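Pre-session safety check with comments: teaching by hand and by remote control
Skisa training room, ground floor
Checked by: Theda Lenz
November 24, 2018

Scope: the grey two-armed robot, both hands, the taped floor area and the pigeonhole shelf used for the paper sorting task. The check is done before anyone moves an arm by hand or puts on the remote gear. Results are OK, FIX or HOLD. A HOLD means no motion until it is cleared and signed.

1. Emergency stop, hand-held. OK
Pressed and released twice with the arms at rest. Cuts drive power to both arms. The spotter holds it, never the person teaching.

2. Emergency stop, wall. OK
The label has faded and can be hard to read from the doorway. New label ordered from Hegarty in October, not here yet.

3. Hand-guiding mode. OK
Arms go slack when the enable switch is held and stiffen when it is let go. The left elbow drops a little before it catches. Keep one hand under the forearm when you release it. Same note as last time.

4. Floor and cables. FIX
Cables on the carpet are to be kept out of the space under the hands. When a person is guiding an arm they watch the fingers and the shelf, and they step without looking. Power adapters go against the skirting, label up, with the lead taped or under a cover.
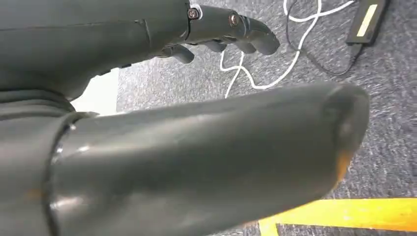 Slack is the usual fault. Someone needs another half metre for one session, pulls it through, and it stays there. Coil what you don't use and tie it. If you have to run a lead across the walking side, use the rubber cover from the Gundlow cupboard, and put it back after.

5. Floor tape. OK
Yellow tape marks where the operator and spotter stand. Corners are the first part to lift, so press them down with your shoe when you walk the line. Replace any piece that has curled. Don't patch over the top, as the doubled edge catches on chair wheels.

6. Finger and wrist screws. OK
Check by hand with the power off. Turn each finger through its range and feel for play. Screws at the knuckles get a quarter turn at most if loose; if one won't hold, it is a HOLD. Wipe the shells while you are there. Carpet dust gets into the joints.

7. Rest position. OK
Both arms come back to rest before the remote operator takes over. The fingers should be half open and holding nothing. The operator says "at rest" out loud and the spotter repeats it. 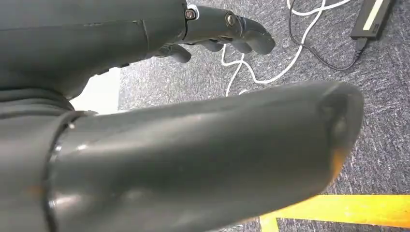
Photo: Skisa training room / wrist camera

A hand that starts closed will jump when the glove signal comes in, as the software tries to match the operator's fingers straight away. Open your own hand to about the same shape before you press start. New operators should practise this with the speed set low.

8. Remote link delay. OK
Limit is 500 milliseconds. Measured 184 at the start of the check. If it goes over the limit the arms should stop where they are, and they did when we pulled the network lead. Reconnecting does not restart motion, also correct.

9. Reach to the shelf. FIX
The fingertips must be able to get to the front edge of the shelf without the forearm touching the boards. The lower front corner is the tight spot. The remote operator cannot feel contact and will keep pushing if the view is poor. Speed near the shelf is limited to 400 mm per second and I would like it lower.

10. People near the shelf. FIX
Only the spotter may be on the shelf side while an arm is live, and only with the stop in hand. Anyone loading paper waits for the call of "at rest". We had two late calls this month, both during remote sessions, none during hand-guiding.

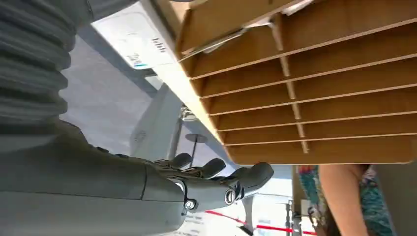
Undimard replied that the speed near the shelf could come down by half without spoiling the recorded motions, as long as the whole set is taught at that same speed. Mixing fast and slow runs is what causes trouble later when the robot plays them back. I have put this down as an action for the next session and left item 9 at FIX until it is done.

11. Shelf fixing. OK
Pushed at the top corner by hand. No rocking. The brackets are rated well above anything the arm can put on them at the current force limit. Check again after the shelf is moved for any reason - it has been shifted for cleaning before and put back without the brackets.

12. Paper in the slots. OK
Sheets may stick out far enough for the fingers to take them. Remove any staples and bulldog clips. Crumpled sheets are fine to teach with and should be left in, but keep torn ones out.

13. Sleeves on the arm joints. OK
Look for splits along the folds with the arm stretched out, then bent. Keep your fingers clear of the folds when guiding. Hold the forearm on the smooth part only.

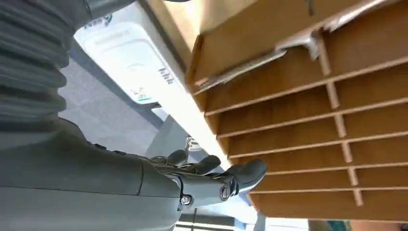 Could we add a line about swapping over, a reader of the last sheet asked, given that people get tired guiding the arm and start to lean on it? Yes. From now on the person guiding changes over every 20 minutes, or sooner if they ask. The same goes for the remote operator. Write the change in the log so the recordings can be matched to the person.

14. Log and service count. OK
The log is filled in up to the last session. Joint service is due at 1,000 hours and we are well short of it.

Open actions
Item 2: chase Hegarty for the label.
Item 4: tie up cable slack, tape down the adapter lead.
Item 9: lower the speed near the shelf, then repeat the reach check.
Item 10: spotters to re-read the calling rules and initial the sheet.

Sessions may go ahead by hand-guiding once item 4 is closed. Remote sessions wait for items 9 and 10.

Signed: T. Lenz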